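Bralville Workshop Notes
Tips > Outdoor machines > Keeping a street cart running
Posted 22nd December

I look after a Jevham, the small wheeled errand cart that runs along the street with a camera set low on its front. I do it in a garage with ordinary tools. Most of the advice you will find for these machines was written by people who sell parts for them, so take that with salt, and take mine with a little as well. I only have the one cart.

Cleaning the camera window

The Wei cleaning kit costs more than my drill did. It contains a cloth, a blower and a bottle of fluid that smells a lot like the stuff I use on my glasses. A clean microfiber cloth and plain water have done the same job for me since October. Blow the grit off first. Wipe from the middle outward, with hardly any pressure, and throw the cloth in the wash afterward. Keep paper towels away from it.

Check with a real view of a street before you blame the software. The forum answer to every soft picture is to recalibrate, and recalibrating takes most of an evening. Look for the same blur on things near and far. If the near road is as smeary as the buildings, clean the window, check again, then check that the window is seated flat. I would do all that before opening any menu. 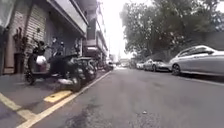 Parked scooters on the left, cars on the right. Fine detail is soft throughout.

Bright sky is a separate problem and no cloth will help. When the far end of a street goes white, things down there fade too. The Revilholm manual says to turn exposure down two steps. I tried that and lost everything under the trees and overhangs, where the cart needs to see most. One step was as far as I would go. Write down the old setting on a bit of tape and stick it inside the lid.

Mount and tilt

The camera bracket is held by 3 screws, and the factory puts thread glue on none of them. I have read that this is deliberate, for easy service. Maybe. Mine worked loose. Use the weak kind of thread glue, the one you can undo with a hand tool, and one drop per screw.

To set the tilt, park the cart on a flat floor facing a blank wall. Put a strip of masking tape on the wall at lens height, level, and bring the tape to the middle of the picture. The official method wants a printed target and a laser. I borrowed the laser once and ended up in the same place, give or take the width of the tape.

Watch the left-to-right lean as well. A cart with one soft tire leans, and you can spend a long time shimming a bracket that was straight to begin with. Tires first.
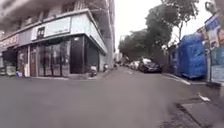 Corners are where I would test any change. A straight run flatters almost any setup. Take the cart around a building at walking speed, stay beside it with your thumb on the stop button, and see how wide it swings. If it hugs the curb on a left turn and drifts on a right turn, check the steering link for play before you touch the steering trim. The trim slider is very satisfying to move and it can hide a worn joint for weeks.

Wheels and underside

Litter is the enemy down here. Plastic film winds itself around the axle and packs in behind the wheel, where you won't see it from above. Tip the cart on its side (battery out, please) and go around each hub with a crochet hook or a bent paper clip. Scissors slip and nick the seal.

Brush off dry dirt. I don't hose mine, whatever it says on the box about weatherproofing. The little rubber flap over the charge port is the weak spot, and I've had to dry that port with a cotton swab on two occasions. A damp rag is plenty.

Grease: a dab on the steering link, none on the wheel bearings, which are sealed. Anyone who tells you to pump grease into a sealed bearing should be asked how.

Battery

The booklet promises 500 charges. I can't confirm it and I doubt the people who printed it could either. What I do is take the pack off the charger when it's full and store it indoors over winter, partly charged. The "conditioning" mode ran all night on mine and gave me no extra distance that I could measure with a notebook and a known route.

Parts worth buying and parts that aren't

A spare camera window, yes. They scratch, and polishing a scratch only makes it a wider scratch.
A second charge port flap, yes.
The Wei vibration damper, part 447, no. It is a rubber washer. The hardware store has a drawer of them.
The extended service plan, no opinion yet, though the word "inspection" appears in it a lot and the word "replace" hardly at all.

Whatever you change, change it by itself and go around the same block before changing anything else. I've broken that rule with the exposure and the tilt together, and I still don't know which of them made it stop at shadows.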